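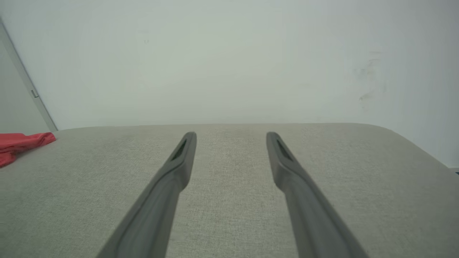
One resident wrote in the margin of the diary that a padded seat is the only place in the room where clothes can be put down without deciding anything about them. Several others made the same point in different words. A drawer means the garment is clean, the hamper means it is dirty, and a hook means it will be worn again soon. The seat carries none of these meanings, and a garment left there can still go to any of the three.

4.2 Garments on Upholstered Seats

The Odisura diaries contain 2,576 entries in which a garment was put down somewhere other than its usual storage place. Of these, 620 name an upholstered seat: a sofa, a padded bench, an ottoman or the seat of an armchair. The remaining entries are spread over beds, chair backs, door handles, floors, radiators and the tops of other furniture. Beds are treated separately in Section 4.4, as residents clear them at night whether or not they want to tidy.

We coded each entry for three things: the state of the garment (folded, draped or heaped), its position on the seat, and what the resident wrote about moving it later. State was easy to code. Residents used a small set of words for it, and two coders working apart seldom disagreed. Position was harder. Many entries say only "on the bench" or "on the couch," and we left these uncoded where no photograph was attached.

Among the entries that could be coded for position, heaped garments were most often reported near an end or a corner of the seat. Residents described this as leaving room to sit. Folded garments were reported nearer the middle, often in stacks waiting to be carried to another room. Draped garments were mostly on arms and backs and were rare on benches without either.

Fabric also came up, although the diary form did not ask about it. Residents of the Zacharias building, where the benches have a woven cover, wrote that shirts stayed where they were dropped. Residents in two other buildings had seats with a slick cover and complained that sports tops slid to the floor. We did not measure this and report it only as a comment that recurred.

Size mattered less than we had expected. A single shirt was enough for some residents to stop using a seat, and they sat on the floor or the bed until it had been put away. Others sat down next to a heap and left it alone. In the interviews, both groups said that their own habit was the normal one.

Figure 4 shows the kind of placement we coded as "heaped, corner." The garment is bunched, with its striped trim showing at more than one edge, and most of the seat is left free. A placement was coded as "corner" when the garment lay closer to a corner than to the middle of the seat, even if it did not touch either edge.

Figure 4. Red garment with white striped trim, heaped toward the far-left corner of an upholstered cushion.

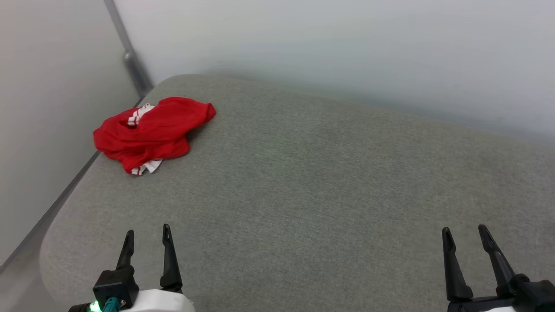 4.3 Moving the Garment Again

The diary form asked residents to add a second line when the garment left the seat. Many did not. Second lines are more complete for the 11 apartments managed by Vultora, where a reminder card was kept by the door, and the results in this section are limited to those apartments.

Most second lines give the hamper as the next place, including for garments first described as clean. Residents explained that a shirt left in a heap had become creased and that washing it was less work than ironing it. Folded garments usually went to a drawer or a shelf. In a few cases the second line names another seat.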